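Still sorting. September already

Quick one tonight, dinner's on and I've got one eye on the rice.

So the moving-out-of-the-big-house thing. We're down to the garage and the spare room, and the spare room is the worse of the two. 19 boxes in there when we started, 14 now. Doesn't sound like much. Took three weekends and one argument over a fondue set (it's going. It was always going.)

What's slowing me down is paper. Old school reports, warranty cards for a Kirgate kettle that died years ago, every birthday card my mum ever sent. I can do clothes fast. Can't do paper fast. You pick up one letter and then it's half past four and you're sitting on the floor with a numb foot.

New rule – no reading while sorting. Letters go straight in a pile, pile goes in a suitcase, suitcase comes with us. I'll read them all in the new place when it's raining. Florian Gilbert from over the road reckons this is cheating and I've just moved the problem to another address. Probably right. Don't care.
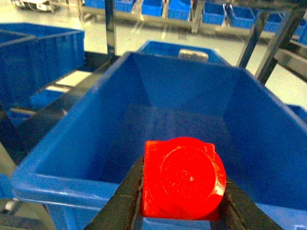 Red bit, blue bins.

Toys are easier than I thought. Kids are grown and neither of them wants much, so they each get 2 things they feel strongly about and the rest goes to the op shop in Bralton. My daughter picked the marble run and a teddy with no colour left in it. My son is still "thinking about it". He's been thinking since autumn.

Other things learnt so far:

Bin bags, buy the thick ones. Label the lid AND the side, becuase someone will stack something on top. Don't start a box after eight at night. Tape your keys to yourself if you have to, I lost mine in a box of tea towels for a whole day.

The garage next. There's a lawnmower in there I'm a bit scared of and my neighbour wants it, good luck to him. Also paint. So much paint, all of it nearly-white.

Rice is catching, got to go. More on the garage when I've done some of it

Recent posts
The Szekeres soup, finally written down
Why I gave up on the front hedge
Two nights in Horkeletti
Fondue set, free to good home

This site uses cookies. By continuing to browse you agree to our use of cookies. OK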